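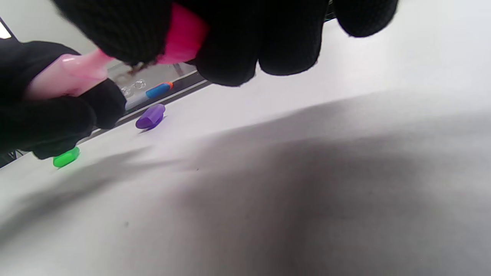 Highlighters that come back from a shared desk should be tested and sorted before they go into the drawer. The procedure takes 15 minutes for a full Zallby tray and needs a plain surface, scrap paper and a damp cloth. A white tabletop works best: a small cap, like the bright green one lying on its side by the left hand, is easy to find against it. Knit gloves keep ink off the fingers but reduce grip on a glossy barrel, so hold the lower barrel in one hand and close the other over the upper end, as with the pink highlighter.

Step 1. Empty the tray onto the table. Set loose caps along the far side, out of the working area.

Step 2. Hold the barrel still and pull the cap straight off. Do not twist -- twisting can loosen the tip holder on older pens.

Step 3. Draw a 7 cm line on 83 gsm paper. A good pen leaves even color from end to end.

Step 4. If the line is patchy, recap the pen and store it flat overnight. Test again. Discard it if the second line is no better.

Step 5. Wipe ink from the barrel and the inside rim of the cap.

Step 6. Recap by color and press until the cap seats. Caps from different makers rarely fit each other. Primau caps, for instance, sit loose on Kárason barrels and will let the tip dry out.

Step 7. Return the pens to the tray, grouped by color, lying flat. Pens with no matching cap go in the discard bag.

Last updated Nov 26, 2020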